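Switching water plans

6/6/26

I finally changed our water billing from the flat rate to the meter. We have lived in the house on Daly Street for nine years and paid the flat rate the whole time, mostly out of laziness.

The form is on the Trillden Water site under "Account changes," then "Other." You need the account number from the top of a paper bill. The number on the email bill is a different one and the form rejects it. I lost an evening to that.

The meter went in during May. The installer put it in the crawl space next to the shutoff and was gone before lunch. The first full reading was 3274 gallons. The flat rate assumes a house our size uses a good deal more than that, so the bill came down from $188 to $141, a difference of $47.

I don't expect every month to look like that. We haven't watered the yard yet, and the tomatoes will want plenty by July. My sister in Elley switched two summers ago and her August bill was higher than the old flat one. She still came out ahead over the year. She also found a leaking toilet that way, by reading the meter at bedtime and again in the morning. I did the same on Tuesday and the numbers matched, so we are fine there.

A few notes if you are thinking of doing it. You can go back to the flat rate once, within twelve months. The deposit is refunded as a credit, not a check. And the reading date moves around, so one bill may cover five weeks and the next one four.

I'll post the July and August numbers when I have them.

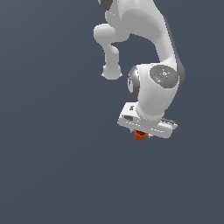
Gisela Ostermann: We switched last May and our first reading was 3971, with two teenagers in the house. Check that your sewer charge moved to the meter too. Ours stayed on the flat rate until I called.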